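選挙ポスター・立て看板用 屋外スタンド「Juddale(ジャデール)」

こんにちは、Padachの店長です。選挙事務所と後援会向けの看板用品を細々と扱っています。今回はうちの定番、立て看板用スタンドのJuddaleについて書きます。商品ページなのに文章が長いとよく言われるのですが、電話でいただく質問を全部入れていったらこうなりました。お急ぎの方は下のほうの仕様だけ見てください。

どんなスタンドか

後援会の連絡所や事務所の前に置く、あの縦長の看板を支えるための脚です。看板本体は付きません。ここ、本当によく間違えられるので先に書いておきます。脚と、板を挟む金具と、杭が入って1セットです。

材質は亜鉛メッキの鋼管で、塗装なしの銀色のまま出荷しています。以前は白く塗ったものも置いていたんですが、塗装が欠けたところから錆びてきて見た目がかえって悪くなるのでやめました。候補者の名前の下に赤錆の筋が垂れているのって、やっぱり気になりますよね。うちのお客さんは陣営も政党もばらばらですが、錆が嫌いなところは全員一致しています(笑)。

設計したのはUldis Grigaitėさんという、もともと工事現場の標識を作っていた人です。最初の試作品を見せてもらったとき、正直「重いなあ」と思いました。でも持ち帰って海沿いの実家の庭に立ててみたら、春一番の日にも倒れなかったんです。隣に置いた軽いやつは植え込みに突っ込んでいました。それで仕入れを決めました。

前の型から変わったところ

大きいのは板を挟む金具です。旧型は蝶ネジを左右から締める方式で、手袋をしたままだと回しにくいという声が多かったんですね。告示の時期って寒いことも多いですし、朝の暗いうちに作業することもあるので、これは直したかった。いまの型はレバーを倒すだけで板が固定されます。レバーの先にはゴムが巻いてあるので、指を挟んでもそこまで痛くないです(私は2回挟みました)。

もうひとつ、脚の先が交換できるようになりました。土の地面なら杭、アスファルトやコンクリートならゴム足。以前は買うときにどちらか選んでいただいていたので、事務所を引っ越すと脚ごと買い直しになっていました。いまは両方入っています。値段は据え置きです。ここはけっこう頑張りました!

補助金具のTomaについてもよく聞かれます。Tomaは斜面用の延長脚で、片側の脚だけを伸ばして水平を取るものです。坂の多い町の方はあると助かると思います。平らな駐車場に置くだけなら要りません。余計なものは買わなくて大丈夫です。

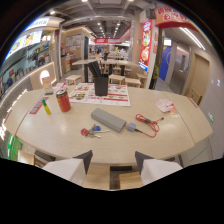 仕様

品名:Juddale 立て看板用スタンド
本体:鋼管、亜鉛メッキ
対応する板の厚み:最大51ミリ
付属品:固定金具、杭、ゴム足、六角レンチ
別売り:斜面用延長脚Toma、重り袋Wukell
組み立て:工具は付属の六角レンチのみ

板の厚みだけは注文の前に必ず測ってください。ベニヤの両面に桟を打って角材で補強した看板だと、見た目より厚くなっていることがあります。桟の上から測るのが正解です。板の端で測って「入らない」とお電話をいただくことが毎回の選挙で必ずあります。

重り袋Wukellのこと

杭が打てない場所では重りを載せてください。Wukellは砂を入れて使う袋で、脚の横棒にまたがせて置きます。空の状態で届くので砂は現地で用意してください。ホームセンターの砂場用の砂で十分です。園芸用の軽い土を入れた方がいて、その看板はやっぱり動いたそうです。

水を入れて使えますかという質問もあるのですが、Wukellは布なので漏れます。水タンク式の重りは扱っていません。凍る地域だと割れることがあって、どうも自信を持ってお勧めできないんです。

組み立て方

脚を開いて横棒を差し込み、ボルトを仮止めします。この時点では締め切らないでください。板を金具に入れてレバーを倒し、まっすぐ立っているのを見てから本締めです。順番を逆にすると微妙に傾いて、直すために全部ゆるめることになります。

一人でもできますが、板が大きいときは二人のほうが楽です。風のある日は板を先に地面に寝かせて、金具を付けてから起こすやり方がいいと思います。

外すときはレバーを戻す前に、必ず板を手で支えてください。けっこう勢いよく倒れてきます。

お客さまの声

後援会の事務を長くやっているKristaps Sakalauskasさんから、こんなメールをもらいました。掲載の許可はいただいています。

「届いたその日に組み立てました。説明書の図がちょっと小さいですが、前のスタンドと比べると安心感が違います。レバーは固めです。慣れました。」

図が小さい件、すみません。次の印刷から大きくします。レバーの固さはわざとなので、そのままにさせてください。ゆるいと走っている車の風で板が鳴るんです。

設置のルールについて

看板の大きさや枚数、置いていい場所、証票が要るかどうかは、選挙の種類や時期、地域によって変わります。うちは道具屋なので「これなら大丈夫です」とは言えません。必ずお住まいの地域の選挙管理委員会に確認してください。電話で丁寧に教えてくれるところが多いですよ。

それから、人の土地に置くときは持ち主の方の許可を。口約束で置いて、代替わりしたあとに揉めた話を何度か聞いています。紙を一枚もらっておくと気が楽です。

うちのスタンドは特定の候補者や政党を応援するものではありません。どの陣営の方にも同じ値段、同じ納期でお出ししています。同じ町の両陣営から同じ日に注文をいただいたこともあって、そのときは伝票を三回見直しました。

ご注文と納期

ご注文は1セットからどうぞ。5セット以上で送料はこちらで持ちます。99セットまでは在庫から出せるので、通常は翌営業日に発送です。それより多い場合は工場に回すため、少しお時間をください。

選挙の直前は運送会社さんも混みます。日にちが決まっているなら、備考欄に「いつまでに必要か」を書いていただけると助かります。「なるべく早く」だと、こちらもどれを先に積むか迷ってしまうので。

ネジや金具だけの注文も受けています。固定金具のゴムは消耗品で、1個1000円です。旧型をお使いの方も、レバー式の金具に付け替えられる場合があります。脚の内側に刻印があるので、その番号をメールで送ってください。錆びて読めないときは写真で大丈夫です。

返品は未使用なら受け付けます。ただ、選挙が終わってから「使わなかった」と送られてきた箱に、土の付いた杭が入っていることがありまして……。杭に土が付いていたら使用済みとさせてください。

このページの内容は2018年3月11日に書き直しました。旧型の説明書が必要な方は、問い合わせフォームから「旧型説明書」と書いて送っていただければPDFをお返しします。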